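ok day 4 in the sherd lab, short thread bc the kettle's on

200 bags from the Plultitz pit. 200!! got through 7 before lunch

most of it plain body sherds, grog temper, nothing to write home about. then bag 7: a rim w/ brushing on the neck and a row of fingernail marks under teh lip. yes please

Lai-ching Peng thinks it's a small jar, I'm saying bowl. rim angle is on my side

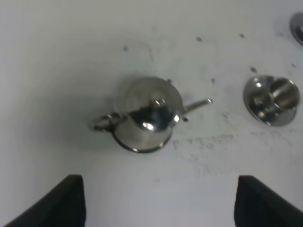
no base yet. if anyone has drawings from the Skandier site w/ brushed necks pls send, esp the burial vessels

also the labels on bags 5 and 6 are swapped, fixing that tonite. more in September when the report draft is due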